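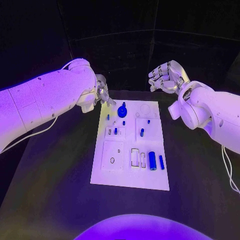
White board, blue bits, purple light. The squat one with the stem is near the top.

Pegs and boards -- a small gallery

Right, quick page this, I've been promising it since March and the kettle's on. A few people asked what the task board looks like when it's laid out on the table, so have a look. Click through if your connection is slow, the big versions take an age.

The board is the Gruridano one, second go. White base, raised panels, blue parts that lift out and go back in. First version had everything in white and you couldn't find a thing once the coloured lights were on. Blue was Mereana Tomoana's idea and she was right, as she has reminded me since.

Lights are on the pink and violet setting in both of these. I like it. Others don't. If you want plain daylight ones there's a set on the Te Moana page, taken in the mornings, much duller but you can see the edges better.

Couple of notes on the parts before the next one, as the emails keep asking:

The small pegs are the fiddly bit. Short, smooth, easy to knock over with a sleeve. We lost two under the radiator and had to print more. The knob is everyone's favourite, nice fat thing to get hold of. The big circle is a place marker and nothing drops into it, sorry to those who spent an evening wondering.

Printing the full set takes 15 hours if the machine behaves, then a bit of sanding. Do sand them. Pluka blue came out a shade darker than the Arnow roll we had before, so don't mix the two on one board, it looks a mess.

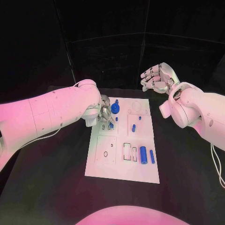
Peg between the fingertips, over the little plate with the two slots. Ridged rim on the knob shows up well in this one.

My pick of the pair, that. You get the square plates properly, and the peg standing at the top of the right-hand one. Pinker as well.

Things still to do -- round the corners off on the big plate at the lower left, they catch. Find a dark table cloth that doesn't creep. Relabel the drawings, becuase sheet 34 and sheet 43 have been swapped for weeks and I keep cutting the wrong one.

Parts list is on the downloads page, file 347. The older file, 794, is the all-white version and the slots are a touch too tight so leave it alone unless you enjoy filing.

More pictures when I've cleared the card. Comments are open again, the spam has calmed down a bit. Mereana is answering the printing questions, ask her and not me, I only do the sanding and teh photos.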